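Sizing a Range Hood for a Rental Kitchen: A Talk with Limano's Ventilation Lead

August 18, 2024
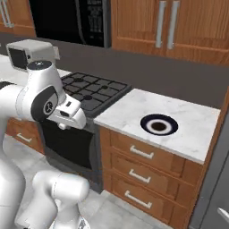
What does a range hood have to do that an open window doesn't?

It has to catch the grease and combustion products before they mix with the room air. A window dilutes them afterward, at a rate that depends on the wind.

The ventilation lead at Limano, a small contractor that refits kitchens in older apartment buildings, has spent 17 years on duct work and prefers to talk about ducts before fans. "People send me the fan rating," she said. "I ask for the duct run. The rating was measured with hardly any duct attached, and the apartment has a lot of it."

In the Mridha building, a brick walk-up where the firm finished work in February, the existing ducts were 6 inches across and the new hoods had 8-inch outlets. The owner had asked for a reducer at each hood. Limano declined and replaced the runs. "A reducer is legal in some places and it will move some air," she said. "It will also be loud, and a loud hood stays off."

Noise comes up often in her account. She specifies hoods by the sound level at the middle speed, the setting tenants tend to leave them on. The top speed she treats as a reserve for searing and for burned food.

Mounting height was the other dispute. Manufacturers give a range, and cabinet installers like the upper end of it because it clears tall pots. She follows the manual for the particular hood and goes toward the low end where the manual allows – capture falls off quickly with distance, and a hood narrower than the cooktop makes it worse.

On filters she was brief. Baffle filters go in the dishwasher. Mesh filters do too, but they clog sooner and tenants forget them. Recirculating units with charcoal she installs only where no outside wall can be reached, and never over gas if she has a choice. "Charcoal deals with odor. It does nothing useful about moisture."

Makeup air is checked last, with the windows shut and every exhaust fan in the unit running. At Mridha, 9 apartments needed a passive inlet. The inlets came from Dirport and were set high on the living room wall, away from the radiators.

The next job is a row of basement units, where the duct has to turn twice before it reaches daylight.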